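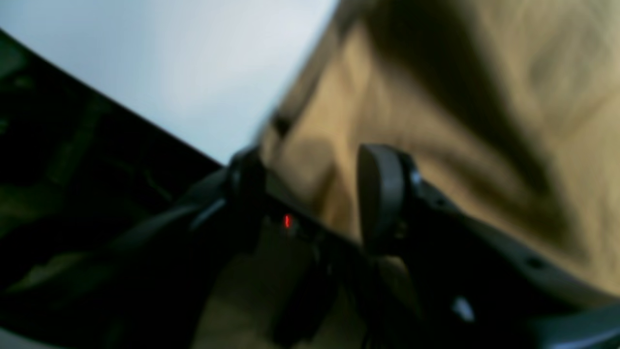 Close-up of a gripper, with tan material behind. Picture: Stundia

Stundia releases Kevelo 3, with shared playlists and a rebuilt subtitle manager

Brorkenura, 2023-10-27 — Stundia has released version 3 of Kevelo, its playlist and subtitle manager for home media players. The new version is a free download for anyone with a Kevelo licence and runs on Windows and Linux. A Mac version is in testing and is planned for May.

Kevelo sits beside the media player and keeps track of what is in the library, what has been watched and which subtitle files belong to which film or episode. Until now each computer in the house kept its own list. Version 3 lets several computers on the same home network share one, so a series paused in the living room can be picked up in the kitchen at the same point.

Sharing is switched off when Kevelo is first installed. Users turn it on under Settings, Network, and choose one computer to hold the main list. The others connect with a six-digit code. No account is needed and the list stays on the home network. 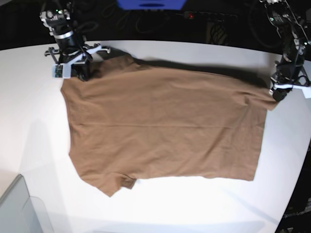
The main computer does not have to be on all the time. If it is asleep, the others carry on with their last copy and send their changes when it wakes. Where two people have changed the same playlist in the meantime, Kevelo keeps both versions and asks which one to use.

The subtitle manager has been written again from scratch. It now reads 73 language codes, including regional ones, and can move a whole subtitle file forwards or back in steps as small as 30 milliseconds. Changes are saved to a separate file, so the original is left as it was. Text encoding is worked out when a file is opened and can be set by hand if the guess is wrong.

"The old subtitle window was the part of Kevelo people wrote to us about most," said Zoriana Hrytsenko, lead developer at Stundia. "You had to close the film, change the delay, and open it again. Now you change it while the film is playing and see the result straight away."
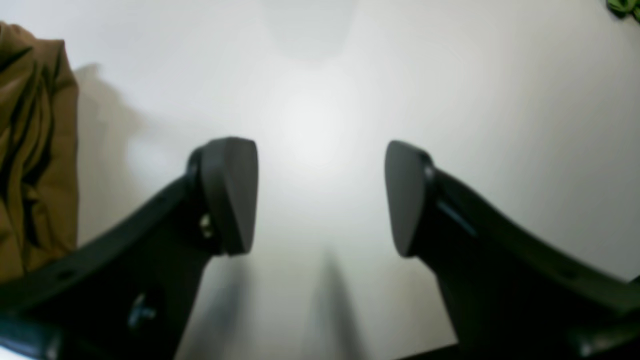 Two dark gripper fingers against a white surface. Picture: Stundia

Version 3 also closes 226 reports from the public bug list. Among the fixes:

Playlists with more than 300 entries no longer lose their order after a restart.
Network drives that drop out are marked as offline and their films stay in the library.
The remote control page works again in portrait view on small phones.
Accented letters in folder names are sorted correctly.

Some older features have gone. The desktop clock and the built-in radio list have been removed, and skins made for version 1 will not load. Skins made for version 2 should work, but authors are asked to check the font sizes in the side menu.

"We did keep the clock longer than we should have," said Hrytsenko. "It was drawn on top of everything and caused trouble on laptops with two graphics cards."

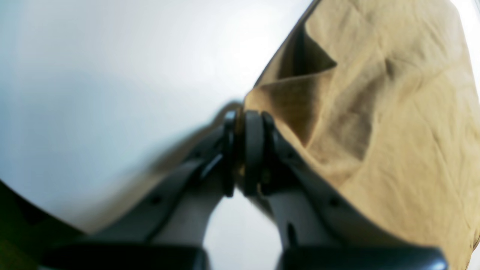

Owners of version 2 can update from the Help menu. The installer makes a copy of the existing library before it changes anything, and the copy can be restored from the same menu. Version 1 users need to install version 2 first. Very large libraries may take several minutes to convert, and Kevelo should be left open until the progress bar has closed.

Kevelo 3 works with the Cuervo player from its current release onwards. People using an older Cuervo can still run Kevelo on its own, without the on-screen controls — the add-on that provides them is included in the download and is switched on from inside the player.

About Stundia
Stundia is a software company based in Brorkenura. It makes Kevelo and a number of smaller tools for home media players.

Press contact
Zoriana Hrytsenko, Stundia, Brorkenura
Review licences and screenshots are available on request.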